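红色运动衣怎么洗怎么放,求个靠谱的办法

版块:家务与收纳 > 洗衣

楼主 半筐土豆

家里红色的衣服多,主要是运动类的,球衣和翻领短袖都有。以前图省事,跟别的深色衣服一起扔进洗衣机,洗出来再晾。这两年碰到三个问题,一直没有彻底解决。

第一是掉色。新买的红衣服头几次下水,水都是粉的。我有一条米色毛巾就是这么废掉的。

第二是印字。球衣上的大号数字,洗得多了边上会翘,严重的会裂成小块,一搓就掉。有一件背后的字已经掉了一个角。

第三是白边。红衣服配白边的最麻烦,领口袖口的白边洗着洗着发粉,单独拿漂白的东西去擦,又怕把旁边的红色擦花。

洗衣液现在用的是Erkulitz的普通款,洗衣机是Jumarska的滚筒,平时选混合洗40度,脱水1000转。我想问的是水温和转速要不要改,洗之前要不要泡,还有换季收起来的时候是叠还是挂。红色23号这件我最想保住,字还是完整的。
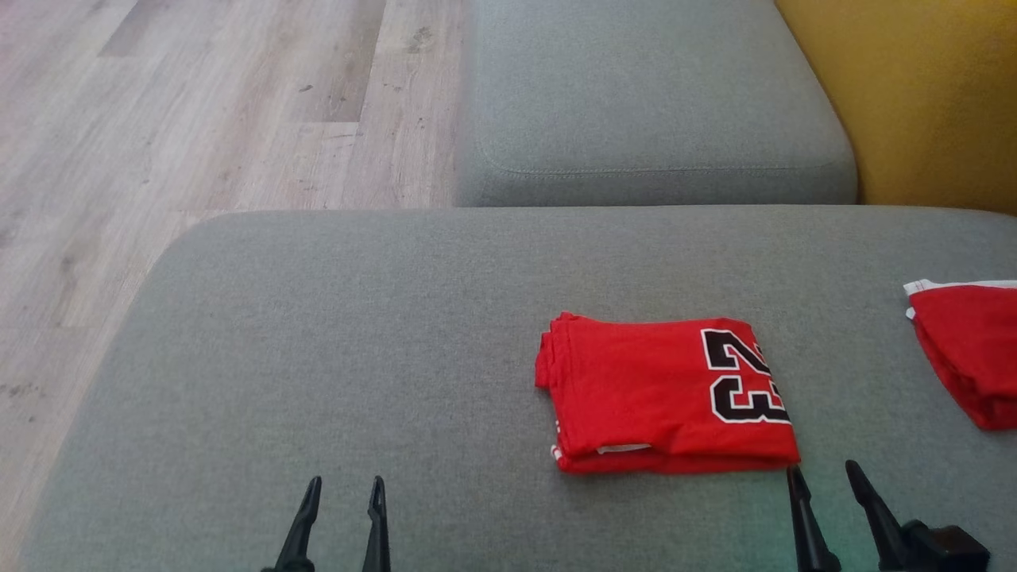
Marleny Benavides
40度高了。印字的球衣我一直用冷水,最多30度,翻面洗,转速降到600或者800。热转印的字靠胶粘在布上,水热了胶会软,再高速一甩,边就起来了。你说字边上翘,八成是这个原因。

老陈修鞋
同意翻面。补充一点,球衣别跟带拉链的东西一起洗,牛仔裤、外套都不行,拉链齿会刮字。没法分开就把球衣装洗衣袋,袋子选大一点的,塞得太紧洗不干净。

楼主 半筐土豆
翻面我有时候翻有时候忘。转速可以调,我这台除了1000还有800和600两档。冷水能洗掉汗味吗?夏天的衣服味道挺重的,用冷水洗过几次,晾干了还是有味。

Marleny Benavides
能。关键是别攒。穿完当天先过一遍清水,拧到不滴水挂着,第二天再洗也行。汗在脏衣篮里捂两天,用什么水都难洗。另外聚酯的料子不要放柔顺剂,柔顺剂会在纤维上留一层,味道反而更不容易出来。

南窗下
说说掉色。我妈的办法是白醋,新的红衣服买回来先用一盆冷水加200毫升白醋泡半小时,再正常洗。我家一直这么做。

Teófilo Alvarado
白醋固色这个说法我不同意。染料在出厂的时候该固定的已经固定了,剩下的是浮色,浮色只能洗掉,醋留不住它。你泡半小时看到水变红,就是浮色在往外走,换成清水泡也一样。

南窗下
可我们家泡过的确实不怎么掉了。

Teófilo Alvarado
因为浮色泡出来了。你拿清水试一次就知道。

针脚细密
两位说的可以分开看。羊毛、蚕丝、锦纶用的多半是酸性染料,弱酸环境对它有点好处。纯棉多半是活性染料,醋帮不上忙。球衣大多是聚酯,用分散染料,在冷水里本来就不太掉,出来的多数是表面没洗净的那一点。所以先看水洗标上的成分再说。楼主的翻领短袖要是棉的,掉得比球衣厉害是正常的。

南窗下
那盐呢?也有人说放盐。

针脚细密
盐是染色的时候用的,促进染料上到布上。成衣再放盐,我没见过明显效果。不反对你放,反正便宜,漂洗干净就行。

楼主 半筐土豆
看了一下标签,球衣是聚酯,翻领的有两件是棉,有一件是棉混聚酯。掉色的确实是棉的那两件。看来得分开洗。

小区东门
我来说白边发粉。趁湿处理最管用。洗完拿出来看到白边粉了,不要晾,马上重新洗一遍,很多时候颜色能下去。一旦晾干再熨过,就难了。还有洗完别在筒里闷着,红白贴在一起湿着放两三个小时,不粉才怪。我吃过这个亏,晚上九点开机,睡着了,早上起来领子全粉了。

楼主 半筐土豆
这个我中招了。我习惯睡前洗,早上再晾。

老陈修鞋
用预约,定到早上六点多洗完。滚筒一般都有这个功能。

楼主 半筐土豆
好,我找找说明书。那已经粉了的呢?

小区东门
彩漂粉,氧系的,千万别用84那种氯漂,红色会花。先在里面的缝份上点一点试,等十分钟看看变不变。我用的是Grarnier的彩漂粉,温水化开,只泡领子那一块,衣身拿夹子夹起来吊在盆外面。不能保证全白,能浅一两个度。

路过的胖橘
Grarnier那个我用过,味道冲,效果一般。不如超市里随便买的。

小区东门
你用多少度的水化的?凉水化不开,等于白泡。

路过的胖橘
就水龙头的凉水。那我再试试。

半山腰
插一句,白边不一定是串色。有些滚边时间久了发黄,放在红布旁边看着像粉。拿到窗户边上白天看,跟一张白纸比一比。发黄的是汗和皮脂,得用酶的洗衣液,彩漂粉对它也有用,但是要泡久一点。

楼主 半筐土豆
谢谢,我把大家说的整理了一下,顺便把这两天试的结果也说说。

先分类。聚酯的球衣归一堆,棉的翻领归一堆,毛巾另外洗。球衣翻面装袋,30度,600转。按这个洗了两回,印字没有再翘。两回太少,说明不了什么,先这么洗着。

棉的翻领我做了个对比,一件清水泡,一件加白醋泡,都是半小时。两盆水颜色差不多,我看不出区别。这两件不是同一批买的,所以也不算严谨,南窗下别介意。

翻领这类还有个事,下摆和领子洗完容易卷,滚边硬,衣身软,晾的时候不理平,干了就是一道弯。我现在的顺序是先抖两下,再摊平,把下摆两头往外拉直,最后理领子。
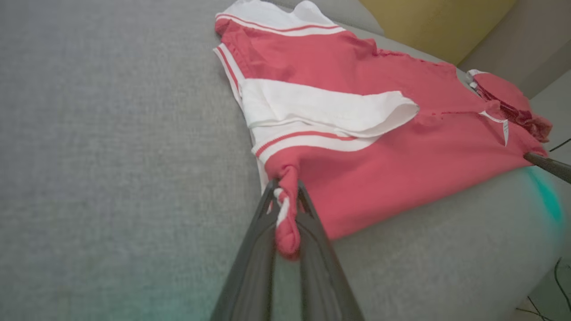 领子理好以后扣一颗扣子再上衣架,衣架选肩宽合适的,窄了肩膀会顶出两个包。晾在阴面,反面朝外。红色怕晒,我阳台朝西,以前有一件就是下午晒的那一面明显浅了。

还没定的是收纳。球衣叠着放,印字会不会粘在一起?

针脚细密
会,夏天柜子里热的时候尤其容易。字对字叠着,上面再压几件,拿出来能听见撕开的声音。中间垫一张无酸纸或者烘焙用的油纸,字那一面不要折在里面。折线也别从数字中间穿过去,常年折同一道线,裂就从那里开始。

Marleny Benavides
我是卷着放的,字朝外卷,松一点。不占地方,也没有死折。

针脚细密
卷也可以,但抽屉塞满了照样压。

Teófilo Alvarado
挂起来最省事。聚酯又不会挂变形。

Marleny Benavides
网眼薄的那种,挂久了肩膀有印子。

Teófilo Alvarado
换宽肩的衣架。我的挂了好几年,没有印子。

楼主 半筐土豆
柜子挂不下,先试油纸。掉了角的那件我去问了,小区外面的Giannakopoulos洗衣店可以重新烫字,前胸后背一起做要377,只做背后的另算,老板说得看布料能不能再吃一次高温。有没有人做过?

老陈修鞋
377贵了。你去找做队服的店,他们有烫画机,单烫一个号码便宜得多。字体不一定对得上,你带着衣服去比。

路过的胖橘
不在乎字体的话,旧字要先除干净。除胶那一步最伤布,我有一件除完留了一圈油印,新字盖不住。

半山腰
只掉一个角就别重做。拿熨斗,低温档,上面垫油纸,压住不要来回推,每次十秒,翘起来的边能粘回去一部分。缺的那块补不了,远看也不明显。熨斗千万别开蒸汽。

楼主 半筐土豆
那我先用熨斗压压看,找件不要的旧T恤练手。

南窗下
顺便问一下,洗衣机要不要先空转一遍?我洗完红的再洗浅色,总有点不放心。

小区东门
看胶圈。滚筒门口那圈胶皮翻开,里面常常积着一点水,拿白布擦一下,有颜色就空转一遍,没颜色直接洗。

Marleny Benavides
还有洗涤剂盒也抽出来冲一冲,不费事。

楼主 半筐土豆
刚才擦了胶圈,布上是灰的,不红,看来是该清理了。筒自洁要一个多小时,今晚先开这个,衣服明天早上洗。熨斗那边弄完再来回帖。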